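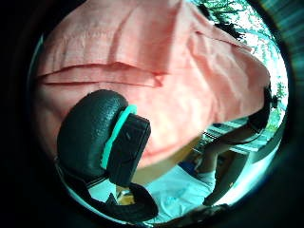

*腕部视角，青色圈旁边那块就是手上的传感器。*

2026年7月10日

Dilta 的人又发来一版故障说明，三页，结论写的是“偶发性时间戳异常，影响可控”。我读了两遍，还是不知道可控在哪里。

先交代一下背景，省得有人留言问。Todorova 这个项目要教一台双臂机器人叠衣服，数据靠人戴着手套示范：两只黑手套，每只带一个小相机，手背上立一个印黑白码的方块，用来算手的位姿。人叠一遍，设备记一遍，回去喂给模型。卖点是便宜、快，随便哪张桌子都能干活。宣传册上的话我向来打对折听，这次大概得打到三折。

事情是五月露出来的。机器人叠T恤，前半段像模像样，到了两手要同时提起下摆的那一步，左臂总是慢一拍。布被右臂先扯过去，左边夹爪合在空气里，然后它照样把剩下的动作做完，认认真真叠了一件不在手里的衣服。Fetach 那边负责训练的 Usman Siddiqui 第一反应是模型欠拟合，要求再采 4,000 条。我当时就觉得不对劲：一个每次都往同一边慢的错误，怎么看也不像数据不够。

后来是 Wilma Semple 把左右两路画面并排放，一格一格往后拖，才看出毛病。录制开头两路是对齐的，越往后左手那路越晚，最糟的一段里，右手已经松开了，左手还在捏。手套接头松过一次以后，左手那路会断开重连，重连时时钟不重新对，接着往下写。软件界面上呢？绿灯，一直绿灯。

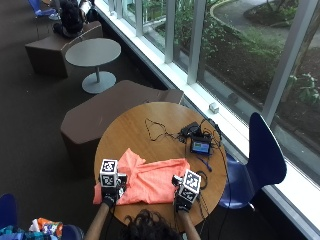

线的问题我提过不止一回。细线从手套顺着小臂往后走，叠衣服又偏偏是要大开大合的动作，胳膊一伸，线就跟着拽。桌上再盘几圈黑线，衣角带一下，袖子挂一下，接头能撑多久全看运气。厂家的回答是“建议规范走线”。行，那规范的走线图呢？说明书里有一张，画的是一个人坐着不动。

更让我恼火的是质检。每一批数据入库前都要过一道自动检查，看文件完不完整、帧数够不够、方块有没有被识别到。这三样坏数据全过了。左路重连之后会补帧，把总数凑齐，所以帧数那一项漂亮得很。检查脚本没有一行去比左右两路的时间。我问 Beathag Guthrie 当初为什么没写，她说需求文档里写着“硬件保证同步”。

我对“硬件保证”这四个字没什么好感了。

最后清点，那一批共 2,635 条，能确定左右对得上的只剩超过 2,000 条。剩下的有人主张用软件拉齐，按方块的运动去估偏移，再把左路挪回来。我试了几条，动作快的还行，两只手都捏着布慢慢抹平的时候，曲线几乎是平的，往前挪往后挪都说得通。这种数据补回去，等于请模型猜我们的猜测。我投了反对票，Usman 还想留着，这事到今天没吵完。

安全方面也得说一句，因为那份三页的说明里一个字没提。左臂慢半拍，叠衣服顶多叠成一团；可同一套数据流程，Fetach 打算秋天拿去做递东西的任务，对面站的是人。人松手的时刻记错了，机器人学到的就是错的时刻。我写邮件问他们上线前打算怎么测，回信说会“持续关注”。

目前的临时办法很土：每次开录先双手拍一下桌面，录完再拍一下，拿两次拍击对左右两路的时间，差出一格就整条作废。中途断线又恰好追回来的情况，它查不出来，我知道。接头外面另缠了一圈魔术贴，线在小臂上多固定一处，伸手时明显没那么绷了。固件据说下个月更新，会在重连时弹警告。

上次他们也说下个月。拿到以后我会先故意拔线 9 次，看它弹几次，结果再来更新这篇。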